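Jun 25, 2019. Path notebook, Edomwood loop

Sheena wants a yes or no on the Tallier surfacing proposal by the end of the week. I walked the loop again this morning with Thodoris and I'm still at "not convinced".

Their case is that the dirt stretch should be poured to match the concrete, all 690 metres of it. The reasons given are drainage, wheelchairs and upkeep. Fine on wheelchairs, I won't argue. Drainage I don't believe. Boonsong dug the two test holes in spring and the water went down quicker than any of us expected, and the proposal doesn't mention his sheet at all. Ask why.

Upkeep: they quote 324 a year for raking and topping up. Nobody here has ever spent that. Jhonatan has the receipts and I'd like them stapled in before Sheena's meeting. Thodoris thinks they have copied the figure over from the Marulanda job, which is on a slope. Could be. I'd want to see it before saying so to anyone outside.

Tape readings for width are on the loose sheet, not copied here. Two of them disagree by more than they should and I suspect the tape was sagging. Redo.

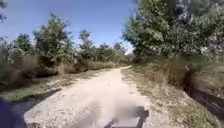
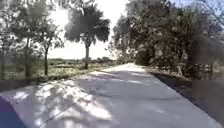
Main worry is the heat and glare claim, which the proposal waves away in one line. Tallier says a pale slab is "no different underfoot" from what is there now. Thodoris half agrees, and I'll give him that the dirt is pale as well, nearly cream down the middle, so glare may be a wash. But the concrete has trees to throw shade over it, and where the shadows thin out further along it goes very bright. I don't see how anyone gets from that to "no different" without putting a thermometer down. Joints are the other thing. There's a seam running across the slab on the diagonal, and I want to know how many more they'd be cutting and who seals them.

To do: borrow the surface thermometer from Lærke, take both surfaces at the same hour, up to 80 readings if the battery lasts. Ask Tallier where 324 comes from. Nothing signed before September as far as I'm concerned.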